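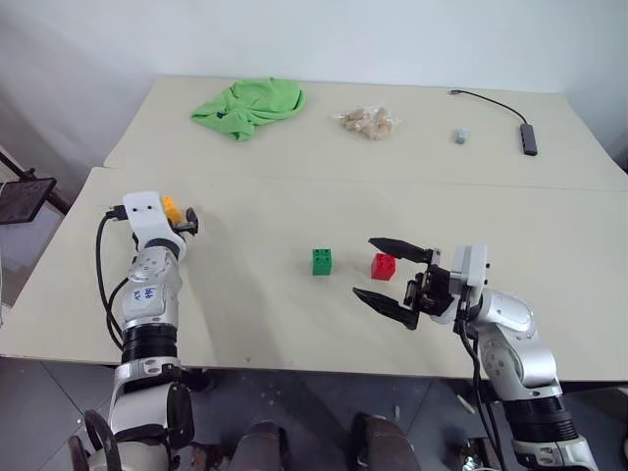 The two-arm table in the student workshop, with toy blocks, a green cloth and other practice objects set out.

Report on the visit to the Vasmont student robotics project, 15 Jun 2018

Six members of the Cenar teaching staff visited Vasmont College on Friday afternoon at the invitation of Ekkachai Hemmin, who leads the second-year robotics project. The purpose of the visit was to see how the class is organised and to consider whether a similar course could be offered at Cenar.

The party was received in the Siddiqui Building and taken to the workshop on the ground floor. Mr Hemmin gave a short introduction to the course. Students work in pairs throughout the year. The first term is given to safe working and basic programming, and the second to handling tasks, in which the arms must pick up an object and put it down at an agreed place. Each pair keeps a written log, and the log carries as much weight in the final mark as the practical test.

Toy blocks are used for the earliest exercises. Their sides are flat and they can be replaced cheaply. Students then progress to items which are harder to grip, among them cloth and filled plastic bags. Mr Hemmin explained that a folded cloth seldom lies the same way twice, and that most pairs need several weeks before they attempt one with any confidence. The visitors were shown a log in which one pair had recorded 101 attempts at a single task, with a remark against each failure.

Staff asked about supervision. One technician is present at every session, and no pair may start the arms until the table has been checked and signed for. Sessions last 2 hours. The workshop is also open on Wednesday evenings to members of the robotics club, who are preparing for the Sulel schools' competition in August. Club members pay no fee.

On the matter of cost, the college sets aside up to 3000 pounds a year for repairs and spare parts. Cables and gripper fingers account for the greater part of this. A further 300 pounds is kept for small objects and consumables.

The visitors were grateful for the time given by staff and students. It was agreed that Vasmont would send copies of the first-term worksheets and the safety checklist. A return visit to Cenar will be arranged for the autumn term, subject to timetables.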